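Folding of household cloths

Folding of household cloths is the practice of laying a piece of fabric over itself, one or more times, so that it takes less space, keeps its shape and can be picked up again without falling open. It is done with kitchen towels, napkins, polishing cloths, dusters, table covers and other small textiles. The article treats flat cloths only. For shirts and other garments see Folding of clothes, and for decorative table work see Napkin folding.

Terms

The line along which the fabric turns is called the fold or the folded edge. The side where the free edges of the cloth lie is called the open side. One thickness of fabric is a layer, or in older housekeeping books a leaf. A cloth folded once has two layers, and a cloth folded in half twice has 4. The upper surface of the finished piece is called the face. When the fabric has two different sides, the better side is the right side and the other one is the wrong side or reverse. A crease is the mark which stays in the fabric after it is opened.

Common methods

The half fold is the simplest. Two corners are brought to the two opposite corners and the fabric is smoothed with the flat hand from the fold to the open side. Repeating it across the other direction gives the quarter fold, which is the usual way for napkins and small dusters.

In the third fold, also called letter fold, one side is turned in by a third of the width and the other side is laid on top of it. Both free edges are then either inside or along one line, and the piece looks tidy from three directions. Hand towels are mostly folded this way, because a third fold is narrow enough to hang over a rail without folding again.

The tucked fold begins like the third fold, but the last part is pushed in between the lower layers. The piece becomes thicker at one end and does not open when it is moved. It is used for cloths kept in drawers and travel bags. In the region of Pagano this form is known as the pocket fold, and the local household school taught it to first-year pupils together with the mending of hems.

The roll is sometimes counted as a method of folding, although it has no folded edge after the first turn. It leaves few creases, but rolled cloths do not stand well one on the other.

Influence of the material

Thin cotton and linen take a sharp fold and keep it. Thick or soft fabrics behave in another way. Felt, fleece and cloths with a suede-like surface resist bending, and their folded edges stay round. Each further layer makes the curve wider, so that the outer layer has to travel a longer way than the inner one. For this reason the free edges of a thick cloth seldom meet exactly, even when the corners were laid together with care, and a small strip of the inner layer may show at the side.
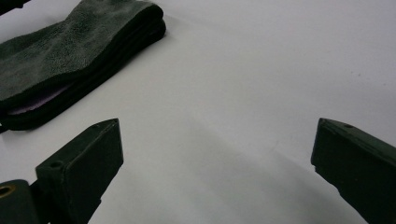

The same effect is stronger with lined cloths, where the lining and the outer fabric do not stretch equally. If the lining is of a lighter colour it can be noticed as a narrow band between the layers. Some makers cut the lining a little smaller to prevent it. Others leave it as it is, and the firm Hondano, which sold lined covers for musical instruments, even recommended in its care leaflet that the band should be left visible, so that the user can find the inner side without opening the cloth.

Fabrics with a nap, that is with short raised fibres, also change their appearance when they are folded and handled. Where the fibres lie in one direction the surface looks lighter, and where they lie in the other it looks darker. On dark green, brown and navy cloths this is easily seen. It is not a stain and it can be removed by passing the hand or a soft brush over the face in one direction.

Household teaching

Instruction in folding was part of domestic lessons in many schools. The manual by Wakana Kamata, Cloth and Cupboard, has 233 pages, and the second chapter is only about flat textiles. Kamata advises to fold always on a smooth table and not on the knee or on a bed, and to shake the cloth before the first fold — crumbs and grit which are closed inside will press into the fabric. She also gives the rule that the folded edge should face the person who opens the cupboard. In this way one cloth is taken from the pile and the others are not pulled with it.

Stella Owino collected folding habits from 189 households in the town of Bakum and the villages near it. In her study, printed in April 2019, she writes that the method was in most homes learned from one older relative and was seldom changed later, also when the size of the cupboard was changed. Differences inside one family were often a matter of small disputes. Owino separates between folding for storage and folding for the moment, the second being what a person does when a cloth is put down on the table during work. The folding for the moment is usually uneven, with one edge turned under, and people did not regard it as folding when they were asked.

Storage and care

Cloths which are kept folded for a long time should be opened now and then and folded again along other lines. Fibres break more easily where they are always bent, and dust settles along the outer edge. The textile collection at Troltenside, which holds 441 household pieces, refolds its table linen every August and places a roll of thin paper inside each main fold.

Cloths for lenses, glasses and polished surfaces are folded with the working side inward. Felt should not be pressed under a weight, as it becomes flat and the thickness does not fully return. Damp cloths are dried open before they are folded, otherwise a smell develops between the layers — with thick fabrics this may happen already after one night.

See also

Folding of clothes
Linen cupboard
Napkin folding
Nap (textile)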